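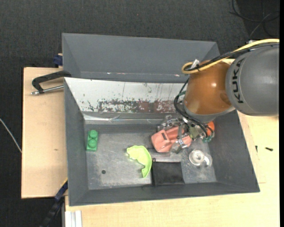

Picking runs logged at the Brolcombe open day, Oct 5, 2020. Visitors chose the objects, the arm did the picking, and we kept everything.

## What's in it

- 2,348 grasp attempts in total
- 2,092 with a usable image and a label
- 1,560 labeled as a successful lift
- the rest are in `unlabeled/` – mostly runs where the log stopped early

Each attempt has one still from the fixed camera, the arm pose at the moment the fingers closed, and a label of `lift`, `drop` or `miss`.

## Setup

KUKA arm with a jointed metal gripper, working over a grey bin on a wooden table. A second bin of the same color sits behind the first. Both stayed in the same position all day.

Objects are small household and toy items: a pink toy car, a green building brick, a black fabric pouch, odd plastic parts. People swapped them between rounds, so don't expect a fixed set. `objects.csv` lists what Cúc Lục wrote down, and it has gaps after lunch.

## Known problems

- The first 300 attempts use the old closing speed. Filter on `speed_v1`.
- Soft items like the pouch are labeled by hand. Phong Văn and Sơn Cao did these separately and disagree on a few. Both labels are kept.
- A shiny silver strip at the back of the bin reflects light and throws off the Steiner segmentation script.

## Files

```
stills/
poses.csv
labels.csv
objects.csv
unlabeled/
```

Questions about labels go to Phong Văn. For the arm logs, ask Sutrisno Harahap.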